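箱子比我想的沉。快递小哥把它搁在门口，我一个人连拖带抱弄进工作间，路上还蹭掉了门框上一小块漆（房东要是看到这里，我会补的）。箱子侧面印着很大的Skostier，里面装的就是这次要试的东西：Drultix手持夹爪套件。

先说清楚这是什么，因为朋友们听我讲了一圈，一半人以为我买了个捡垃圾的夹子。Drultix是一把握在手里用的夹爪，顶上有摄像头，你拿着它去做事，抓东西、放东西、翻东西，它把过程录下来，回头拿这些录像去教一台真正的机械臂。以前想给机械臂攒示范数据，得先有机械臂，还得有地方架它，还得学会遥控它。现在手里这一把就能开工，餐桌上也行，厨房里也行，我甚至在阳台上录过一段收晾衣夹的，风大，效果不怎么样，但真好玩！

开箱这一段我不想写太长。夹爪主体、手柄、充电线、一袋螺丝、2副手指、一张薄薄的说明。说明写得很省，省到我第一遍看完不知道该先拧哪颗。后来我翻到Skostier网站上的装配视频，跟着做就顺了，喝完一杯茶的工夫全部装好。建议直接看视频，那张纸留着垫杯子。

手感是我最想聊的。手柄偏粗，我的手不算小，握久了虎口还是会酸。扳机的行程很长，刚上手会觉得肉，像开一辆离合特别高的老车，可录了半天以后我反倒喜欢上了，因为行程长就意味着你能慢慢合拢，轻轻碰到东西再加力。捏一颗小番茄，捏一张对折的纸巾，都能收得住。我让邻居家读初中的孩子也试了试，他第一件事是去夹我的耳朵，力道控制得居然不错。

手指是可以换的，这一点要夸。随箱附的2副里，一副是硬的，一副包了软胶。硬的那副抓小零件干脆利落，软的那副抓玻璃杯让人安心。换一次只用拧螺丝，没有什么暗扣机关，我这种把宜家柜子装反过的人也没出错。唯一要提醒的是螺丝很短，掉到地毯里基本就告别了，换的时候底下垫个盘子。

摄像头的视角我花了点时间适应。它从上往下、稍微朝前看，两根手指一直在画面底部露着，左一根右一根。第一次看回放会觉得别扭，老想伸手把它们拨开，可做训练恰恰需要它们在那儿，机器要知道自己的“手”离东西多远。我后来养成一个习惯，正式开录之前先空着对一下台面，看看光匀不匀，看看手指有没有进画面，再往上摆东西。

说到台面，这里我走过弯路。一开始我图省事，直接在我那张深色的旧木桌上录，木纹花，光又偏黄，深色手指往上一放，自己都分不清哪里是爪子哪里是桌子。换成白色的台面以后舒服多了，指尖的轮廓清清楚楚。代价是影子也清清楚楚，你的手、你的胳膊、夹爪本身，都会在白面上压下一片灰。我试过把台灯挪到左边，又挪到后面，最后发现最省心的办法是用白天的散光，拉上一层薄窗帘，上午十点左右最好。要是你只能晚上录，那就放2盏灯，一边一盏，别只用头顶那盏。

软件这边，配套的叫Tolia，装在电脑上，录像导进去以后自动切段、打标签，再导出成训练要用的格式。切段做得很聪明，我抓起、放下之间停顿得明显的时候，它几乎都切对了。停顿不明显就会犯迷糊，有一回把我擦汗的动作也算成了一次完整的抓取，名字还给起得挺正式。界面的中文翻译有几处怪怪的，“松开”写成了“释放权利”，我看一次笑一次。导出速度看电脑，我这台不新，一段长一点的录像要等一会儿，正好去倒水。

中间有个小插曲。装好第三天，夹爪和电脑死活连不上，我重启、换线、骂了两句，都不灵。给售后写了邮件，回信的人叫Diarmuid Noonan，语气特别客气，让我把固件退回上一版再升一次。我照做，好了。信里还附了一份常见问题，里面第一条就是这个毛病，说明他们自己清楚得很，那为什么不印在那张说明纸上呢？这一条我得扣分。不过回信确实快，上午发的，午饭还没吃完就收到了。

续航官方写的是最多4小时，我没有掐表去验，只能说一个下午断断续续地录，电量没有让我紧张过。充电口在手柄底部，边充边录线会碍事，线头老是刮到台面上的东西，我录叠毛巾的时候就被它拽歪过一次，毛巾白叠了。所以还是充满了再用。

有人会问，和Jarman那把比怎么样。我去年十月借来用过一阵子，Jarman更轻，握着更舒服，扳机也更脆，单说手感我可能会选它。可它的手指不能换，坏了要整个寄回去，软件又要另外付钱。Drultix在这些地方大方得多。如果你只是想玩一玩，借朋友的Jarman过过瘾就够了；要是认真打算攒一批自己的示范，隔三差五要换着东西录，我会劝你看Drultix。

再讲讲我到底拿它录了什么。起初野心很大，列了一长串，什么整理抽屉、摆碗筷、给多肉浇水。浇水第一天就划掉了，我不敢拿着电子设备去够水壶。后来专心录两样：把散落的积木收进盒子，还有叠小方巾。收积木特别适合新手，成败一眼就知道，录错了倒出来重来。叠方巾难得多，布是软的，捏住一个角，另一个角就滑走了，录到后面我自己叠方巾的水平倒是突飞猛进，我妈来家里吃饭时还专门表扬了一句。

录的时候别着急，这是我最大的体会。我平时做事手快，头几段回放起来像在抢东西，机器哪里学得会。后来我学着放慢，靠近、停一下、合拢、再停一下、抬起来，像在给一个特别认真的小朋友做示范。也别讲究每一遍都一模一样，东西的位置挪一挪，角度转一转，反而更有用。还有，袖子卷起来！我有件宽袖毛衣，毁了我整整一个上午的录像，回放里一半时间都是毛线。
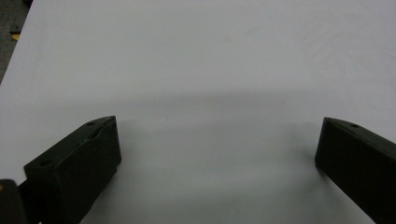 适合谁买

手里已经有机械臂、愁着没有示范数据的小团队，学校里带学生做项目的老师，还有像我这样爱折腾又舍得花周末的人，都可以认真考虑。完全没碰过编程的朋友我建议先缓一缓，Tolia能帮你把数据整理好，后面的训练还得你自己来，说明书可不管这一段。

要买的话，多备一套螺丝，再多备一副软胶手指。我那副软的指尖已经磨得有点发亮了，下个月打算换掉。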